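Who checks the boards now

The Fluker plant in Illdale put in its second inspection line in November. The machine looks at 345 boards an hour. A good inspector used to look at 130. Those two figures were on the slide the company showed its staff, and I have no quarrel with either one.

My quarrel is with what was left off. The bench inspectors also did small repairs, and they talked to the people who soldered. If a joint looked thin, they walked over and said so. The line sends a reject code to a screen, and the screen is in an office upstairs. Solderers I spoke with now hear about a bad batch at the end of the shift.

Fluker let go of 10 inspectors and moved the others to rework. Rework means the boards the machine refuses, all day, with a meter and a hand lamp. The pay is the same. The work is harder on the eyes, and the easy boards that used to break up the morning are gone. 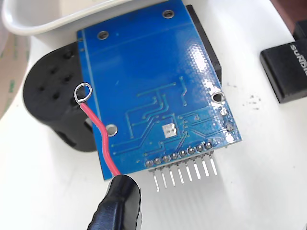
A board on the bench, underside up, with its row of eight soldered header pins.

Nisbet, across the river, bought the same equipment and kept its inspectors beside it. They can stop the line, and they take turns at rework so that each person gets two hours of it. That costs money. It also means the person who finds a fault can still tell the person who made it.

I would like Fluker to try this on one shift for a month. The machine can stay where it is. Move the screen downstairs and give the rework bench a say in when the line stops.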